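Ink bench notebook, April 2023

Iron gall ink, batch from the Lakthorpe galls

Finally strained the new batch and I'm so pleased with it! It goes on a watery gray-brown and then you look back up the page and the first line has already turned. I wrote the alphabet out four times for no reason except to watch it happen.

Galls: 83 g, crushed in the big mortar. These are the ones Valquíria Rangel brought back in a paper sack from Lakthorpe, small and hard, a lot of them without exit holes (good, I gather the tannin is better if the wasp hasn't left yet). They were much tougher than the last lot. I wrapped them in a tea towel and cracked them with the mallet first, then the mortar. Pieces ended up between peppercorn and coarse sand. Next time coarser, the fines were a pain later.

Water: 900 ml rainwater from the butt, boiled and cooled. I do want to run the same recipe with tap water someday, our tap is hard and I suspect it matters, but one change at a time.

Soak: eight days in the glass jar with a cloth over it, stirred every morning. Smelled like wet bark and tea for the first half and then a bit like cider. A thin skin of mold by day six, lifted off with a spoon. The old recipes seem quite relaxed about mold, and some of them want it there. The liquid under it was a clear brown and very astringent, to judge by what it did to my fingertips.

Straining: cloth first, then paper. The cloth went fast. The paper took all evening! Fines again. I changed the paper three times and used the last of the Stusico filters, so those need to go on the order list. End volume after both strainings was 537 ml. A good bit stayed in the sludge even after I squeezed it, and the first paper tore, so there's some on the floor as well.

Iron: ferrous sulfate dissolved in a little warm rainwater, added slowly. I love this part. The brown liquid goes blue-black right where the stream hits it and then the whole jar closes over. I used the lower ratio from the Paiva recipe, three parts gall to one part iron by starting weight. The June batch last year was nearly one to one, and those test sheets have brown halos now, so too much iron, and I'm not going back to that.

Gum arabic: added to half the batch only, pre-soaked overnight as a syrup. Half is in jar A (gum), half in jar B (no gum). One clove in each against mold.

Pen tests, dip pen, same nib wiped between jars.

A flows evenly and sits up on the surface. Hairlines are lovely. It wants to blob at the start of a downstroke if I overload the nib, but that's me.

B runs off the nib like water. On the Clarimo laid paper it feathered a little along the fibers, on the cheap copy paper it feathered a lot, and it came through on the back. Interesting though – B darkened faster. By the time I'd finished a row of ovals the first ones were properly black, and A was still thinking about it. Thinner layer, more air? That's a guess, I'd like to test it with a brushed-out film at two thicknesses.

Water test: strips under the cold tap, one written an hour before and one written the evening before. The hour-old strip lost a gray cloud from both inks and the writing stayed readable. The overnight strip from B barely changed. The overnight strip from A let go of a little color at the heavy strokes and none in the hairlines.

On comparing blacks: I keep catching myself calling A "warmer" and B "bluer" and then moving the sheets and having it come out the other way. A white surface goes cool and pale where the light falls on it and gray where it doesn't, and the ink follows along. From now on both swatches go on the same sheet, touching, and get looked at in one spot. And I won't write down a color word until they've had a full day.

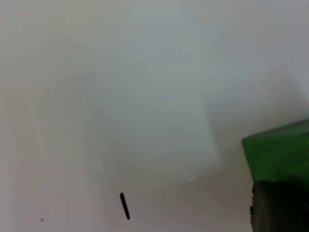
Gleice Leite thinks the gum is being blamed for too much. Her view is that A is slower because I diluted it with the syrup water and never topped up B to match, so I'm comparing a weaker ink with a stronger one. She's right, I didn't match them. She would split B again, add plain water to one part, and run all three side by side. She also asked for a vellum scrap in the set, and yes, absolutely, I've been wanting an excuse.

So, to do:

Split B into B1 and B2, plain water into B2, same volume as the syrup.

Label the jars on the side, the lids have already been swapped once.

Filters. Also more ferrous sulfate, the tub is clumping and turning rusty at the rim.

Cut strips from the Clarimo, enough for one a week in the window and one a week in the drawer.

Save the spent galls. Valquíria wants to try a second soak for dyeing wool, and the sludge still stains everything it touches, me included.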